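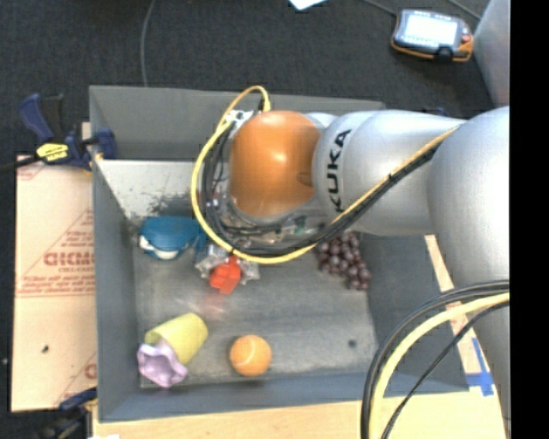

Department of Product and Interior Design, Murkgate College

Finding things in a mixed bin
Second-year project report
Po-yen Liu and Torbjørn Engström

1. Background

Most homes with small children have at least one container where everything ends up at the end of the day. Toys go in with cups, play food, bits of puzzles and things from the kitchen that were borrowed for a game. The container is filled quickly and searched slowly. We wanted to know what makes a thing easy or hard to find once it is in there, and whether the bin itself makes a difference.

Our first proposal was to design a new storage unit with compartments. Our tutor asked us whether people would use the compartments, and after talking to parents at the Murkgate toy library we dropped the idea. Two of them already owned units of that kind and said that the compartments had become mixed within a week. We decided to keep the single open bin and look at what goes into it.

2. The bin and the objects

We used a grey rectangular bin. We had tried a white one first, but pale objects were hard to pick out against it and the sides threw a glare when the ceiling lights were on. The grey floor has become scuffed, and we left it as it was. Storage bins in use at home are not new either.

The objects came from the toy library, from charity shops and from our own kitchens. We wanted them to differ in outline as well as in colour. A bunch of dark purple grapes tapers and has a bumpy edge. A yellow-green cup has a plain shape that everyone knows, but when it lies on its side it takes up more of the floor than people expect. The bright red piece with the lobed outline is blocky, and the teal-blue one is rounded with a white curved edge. We also kept a light purple object with a wavy rim, mainly to have a second purple next to the grapes.

In the notes we gave the less obvious pieces short names: the red one is Dririx and the teal one is Osano. Torbjørn made these up because we kept arguing over what the things were supposed to be. The names were not used with participants.

3. Method

The sessions took place in February in the ground floor studio. 30 people took part, most of them students from other courses and a few of them staff. Each person stood at the bin with their back to it while one of us tipped the objects in. We did not arrange them. The person was then told the colour of one object, for example "the red one", turned round and picked it up. After that the bin was emptied and filled again, and the same person was given a shape instead, such as "the cup".

We timed each search with a phone and wrote down which object was touched first. We also noted what people said while they were searching, although this was not part of the plan at the start.

4. Results

19 people were faster when they were given a colour, and 11 were faster when they were given a shape. We had expected colour to win by a wider margin.

Red was the easiest colour to find. People often had a hand on it before we had finished setting the phone down. The two purples caused the most trouble. When we said "the purple one" people stopped and asked which we meant, and when we said "light purple" several still reached towards the grapes first and then corrected themselves. The grapes were quick to find by name however they had landed.

The cup gave mixed results. Standing up, it was found at once. On its side with something lying in front of the opening it was slower, and one person took it for a ball. The yellow-green colour also had no agreed name. We called it green on the sheet, and some people were looking for a darker green that was not in the bin.

Partly covered objects were slower in every case. An object with a strong outline could still be recognised when only one end of it showed — the grapes again are the best case — but a smooth rounded one could not be told from its neighbour so easily.

5. The bin liner

Ms Değirmenci in the textiles workshop suggested a cloth liner in a single mid tone, and we made one in grey felt. It cut down the reflections on the floor of the bin and made less noise when the objects were tipped in. We did not have time to repeat all the searches with it. The few people who tried both preferred the liner, but it moved about when they dug for things and would need to be fixed at the corners. It also collected crumbs.

6. Problems

Timing by hand was not accurate. The person with the phone knew which object was being asked for and may have pressed early. The fill was different every time, so some people had an easy bin and others a hard one. We always gave the colour first and the shape second, and should have swapped the order for half of the group. No children took part, as we did not get the forms back from the toy library in time.

7. Further work

We would like to run the searches again with the liner sewn in and with only one purple object. Po-yen is also making a set of cups in five colours to see whether the trouble with yellow-green is the colour itself or the word for it. The toy library has asked for a copy of the record sheet, and the bin and the objects are on the lower shelf in the studio store for any group that wants to borrow them. Please put the grapes back in their own bag, as they have already been lost once.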